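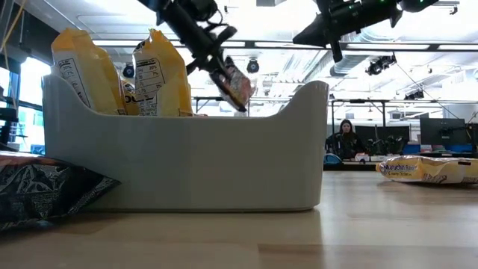

Snack bags and bin, side view.

Home | Notebook | Prints | Contact

January 2026

Printed the Clevholm harbour set again. Test strip 4 is the first where the sea doesn't look like soup. The Coteo profile still pushes the shadows green, so I've gone back to the old one and will sulk about it until March.

Scanned 32 negatives from the Cruickshank box. Two are sharp. One of those is my thumb.

Frame 427 (heron, low sun) needs a proper dust clean before anyone prints it large. Flora Gillies wants it for the hallway and says she likes the specks, which she takes for midges. Left them in on her copy.

Dorus tripod: leg lock slipping again. Tape.

Comments

Flora Gillies: They ARE midges. I was there.

Pete: Which paper for the harbour ones?

Moss: The matt, I'd guess. He ran out of the good stuff.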